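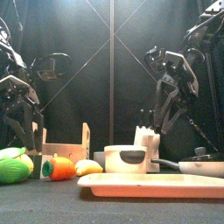
A reader in Juvville objects that a home build hardly merits an entry, and that the Ikby has been copied too often to count as one machine. The objection is fair as far as the name goes – it now covers any pair of small tabletop arms set up to the Skollumwood notes.

**Ikby** is a two-arm robot bench first put together in the Goodall shared workshop. The arms face each other over a dark table with a black backdrop and handle toy food and kitchen items. The first build took 25 evenings and used 117 screws, not counting spares. 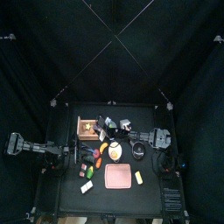

Each arm ends in a gripper with two fingers. Builders set the bases first, then run the cables and check the reach of both arms before tightening anything. The notes advise 500 slow test moves on a new bench, with both grippers kept clear of each other – a step that later copies often cut short.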